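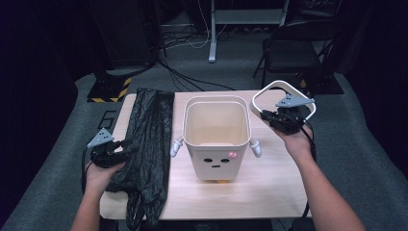
White bin with a printed face, black plastic bag beside it.

Cladell Trail Notes
README for the Bukilar Traverse release

Contents
The dataset holds 1483 short notes written by walkers on the Bukilar Traverse, a hut-to-hut route in 15 stages. Each note covers one stage. Walkers wrote them on paper cards at the huts, and the cards were typed up by Niloufar Rashti. Of the notes, 544 mention a problem with boots, packs or poles.

Files
notes.csv — one row per note
stages.csv — one row per stage, with start, end and total climb in meters
huts.csv — hut names, opening months, water source
sample.csv — the first 1000 rows of notes.csv, for people who only want to test an import

Columns in notes.csv
note_id — integer, not reused
stage — 1 to 15, numbered from Ornico
direction — out or back
month — month name only
text — the note as typed, spelling left alone
gear_item — blank if no gear is mentioned
gear_state — see below

Stage 9 was rerouted by way of Babaei after a footbridge closed. Notes for the old line have the value 9a and should not be averaged with the rest, as the old line is shorter and has more climb.
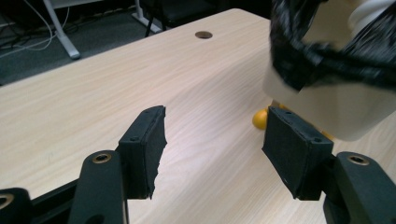 The gear_state column takes one of four values: worn, frayed, broken or lost. Worn means thinner or smoother than new but still in one piece. Frayed means the material is coming apart along an edge, like the torn inner side of the black pad on the left finger in the photo. A strap with a clean cut is broken, even if it was later tied back together. If a note names two items, only the first one is coded.

Known problems
Walking times are what people wrote down. Some include lunch and some don't. Notes from January are few and come mostly from the lower stages. In huts.csv the water source for Babaei is out of date — use the tap behind the hut, not the spring.

Privacy
Names and phone numbers were removed from the text column. Hut names were kept.

Use
Free for any purpose with credit to Cladell Trail Notes. Corrections should give the note_id and the column.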